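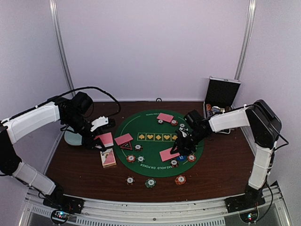 4.3 Die runde Matte als Spielfeld

Suche im Band Suchbegriff eingeben Los

Abb. 7: Runde Pokermatte in Dunkelgrün mit Karten und Chips auf einem Holztisch. Die Felder für die Gemeinschaftskarten liegen quer durch die Mitte.

Von allen Spielunterlagen im Istero-Bestand haben uns die kleinen runden Matten am meisten überrascht. Unter den 3135 erfassten Objekten finden sich 70 davon, und wer zum ersten Mal eine Schublade mit ihnen aufzieht, versteht sofort, warum wir ihnen einen eigenen Abschnitt geben wollten! Sie sind leicht, sie lassen sich auf fast jedem Tisch ausbreiten, und sie tragen auf wenig Fläche eine erstaunliche Menge an Spielregel. In der Literatur zum häuslichen Kartenspiel kommen sie bisher kaum vor. Der große ovale Tisch mit Polsterrand hat dort die ganze Aufmerksamkeit bekommen, obwohl er in den Haushalten unserer Erhebung die Ausnahme war.

Abbildung 7 zeigt eine Matte dieses Typs. Der Schriftzug „TEXAS HOLD'EM POKER“ steht zweimal darauf, einmal am oberen und einmal, gebogen, am unteren Rand. Dass der Name der Variante auf der Unterlage selbst steht, ist ein schönes Detail, denn damit legt schon das Auspacken fest, was gespielt wird. Melina Politis hat in ihren Feldnotizen aus Planincombe mehrfach festgehalten, dass die Frage „Was spielen wir denn?“ gar nicht mehr gestellt wurde, sobald die Matte lag. Bei unbedruckten Tüchern, die ebenfalls zum Bestand gehören, dauerte die Verhandlung über die Variante manchmal länger als die erste Partie.

Das Herzstück ist die Reihe in der Mitte. Fünf gelb umrandete Felder nehmen die Gemeinschaftskarten auf, und in den Feldern stehen Farbsymbole: Pik, Herz, Karo, Herz, Pik. Wir haben lange über diese Folge nachgedacht. Kreuz fehlt, zwei Farben kommen doppelt vor, und das Karo sitzt genau in der Mitte, so dass die Reihe von beiden Seiten gelesen gleich ausfällt. Für den Spielverlauf bedeutet das nichts, denn auf ein Feld mit Herz darf selbstverständlich auch ein Pik gelegt werden. Für die Anmutung bedeutet es sehr viel. An einem runden Tisch gibt es keinen bevorzugten Platz, und eine Reihe mit Spiegelachse kommt dieser Sitzordnung wunderbar entgegen. Wer gegenüber sitzt, sieht die Symbole zwar auf dem Kopf, aber in derselben Abfolge.

Neulinge haben die Symbole gelegentlich doch als Anweisung verstanden. In zwei Runden unserer Erhebung versuchte jemand, die erste aufgedeckte Karte dem passenden Feld zuzuordnen, und wurde von den anderen korrigiert. Wir halten diese Momente für aufschlussreich, weil sie zeigen, wie ernst bedruckte Felder genommen werden. Ein Kasten mit Umriss fordert dazu auf, etwas hineinzulegen, und ein Symbol im Kasten scheint zu sagen, was. Erfahrene Spielerinnen und Spieler blenden den zweiten Teil dieser Aufforderung vollständig aus und folgen dem ersten mit großer Genauigkeit. Karten, die schief im Feld lagen, wurden fast immer mit einem Finger gerade geschoben, oft von einer Person, die gerade gar nicht am Zug war.

4.3.1 Mitte und Rand

Außerhalb der Kartenreihe gibt die Matte keine Plätze vor. Es gibt eine dünne helle Linie als Einfassung, dazu die Schrift, und der Rest ist grüne Fläche. Gerade dort wird es interessant! In Abbildung 7 verteilen sich Karten und Chips rund um die Reihe, und man sieht gut, wie viel Freiheit die Unterlage lässt. Eine rosa Karte liegt flat in der oberen Hälfte nahe der Mitte, gleich unter ihr zwei Chips. Links lehnt eine weitere Karte schräg über dem kleinen roten Dreieck, das als Dealermarke dient.

Der Umgang mit der Dealermarke verdient einen eigenen Blick. In den meisten Sets des Bestands ist sie eine runde Scheibe, die sich von den Chips oft nur durch Aufschrift und Durchmesser unterscheidet. Die dreieckige Form löst ein Problem, das wir an den Spielabenden immer wieder gesehen haben: Runde Marken wandern in den Einsatz, werden mit eingestrichen und müssen später aus einem Stapel herausgesucht werden. Ein Dreieck lässt sich schlecht stapeln und fällt der Hand sofort auf. Allerdings schützt die Form nicht vor dem Zudecken. Eine Karte darüber genügt, und die Frage nach dem Geber steht wieder im Raum. Politis schlägt dafür den Begriff der „stillen Überlagerung“ vor, den wir gern übernehmen: Ein Gegenstand bleibt an seinem Ort und verliert trotzdem einen Teil seiner Funktion, solange etwas anderes auf ihm ruht.

Bei den Chips haben wir zwischen Vorrat, Einsatz und Streulage unterschieden. Vorrat nennen wir Chips, die erkennbar zu einem Platz gehören, Einsatz solche, die gemeinsam in Richtung Mitte geschoben sind. Als Streulage gilt alles, was sich weder dem einen noch dem anderen zuordnen lässt. Auf der linken Mattenhälfte in Abbildung 7 liegen ein Chip mit schwarzem Rand neben dem roten Dreieck und darunter, dicht nebeneinander, ein orangeroter und ein grün gerandeter. Nach unserem Schema ist das Streulage, und wir möchten ausdrücklich für diese Kategorie werben. Sie wurde im ersten Entwurf als Restklasse behandelt und hat sich bei der Auswertung als die ergiebigste erwiesen.

Farbe spielt dabei eine große Rolle. Dunkelgrün ist als Grund so vertraut, dass man leicht vergisst, wie gut es arbeitet. Rosa Karten heben sich davon kräftig ab, ebenso rote und orangerote Chips. Schwieriger wird es bei grünen und schwarzen Rändern, die auf dunklem Stoff oder Kunststoff in schwachem Licht zurücktreten. In Drollitz, wo wir in einer Küche mit einer einzigen Hängelampe zu Gast sein durften, wurden grüne Chips deshalb aus dem Spiel genommen und durch getrocknete Bohnen ersetzt. Eine herrliche Lösung, die den ganzen Winter über beibehalten wurde.

4.3.2 Der Tisch unter der Matte

Eine kleine Matte deckt den Tisch nicht ab, sie besetzt einen Teil von ihm. Rundherum bleibt Holz, Wachstuch oder Resopal, und diese Fläche gehört zum Spiel dazu. An 40 protokollierten Abenden lagen die Handkarten überwiegend außerhalb der Matte, ebenso Gläser, Knabberzeug und Notizzettel. Die Mattenkante wirkte als Schwelle: Was sie überquerte, galt als gespielt oder gesetzt. Diese Regel stand in keiner der Anleitungen, die den Sets beilagen, und wurde in den Gesprächen auch selten ausgesprochen. Trotzdem wurde sie von Kindern wie von Großeltern eingehalten, und Streitfälle ließen sich meist mit einem Blick auf die Randlinie klären.

Economou hat für Brettspiele gezeigt, dass der gedruckte Rahmen den Unterschied zwischen Ablage und Zug herstellt. Wir sehen bei den runden Matten denselben Mechanismus, nur deutlich weicher. Ein Chip, der halb auf der Linie liegt, ist eine Einladung zur Diskussion, und diese Diskussionen gehörten zu den lebhaftesten Passagen unserer Tonaufnahmen. Wer einmal gehört hat, mit welcher Leidenschaft in Planincombe über einen Fingerbreit Filz gestritten wurde, wird die Matte nie wieder für bloßes Zubehör halten.

Offen bleibt, wie sich der Durchmesser auf die Zahl der Mitspielenden auswirkt. Die Inventarblätter verzeichnen ihn nur bei einem Teil der Stücke, eine Nachmessung ist für Mai vorgesehen. Abschnitt 4.4 behandelt die rechteckigen Unterlagen und die Wendematten mit zweitem Aufdruck.

Verwandte Beiträge

Bohnen, Knöpfe, Streichhölzer: Ersatzgeld am Küchentisch
Der Geber wandert. Marken und Reihenfolge in häuslichen Spielrunden
Istero: Hinweise zur Erfassung von Spielunterlagen
Kartenrücken und ihre Farben im Bestand Drollitz
Wachstuch und Filz. Oberflächen des Spielens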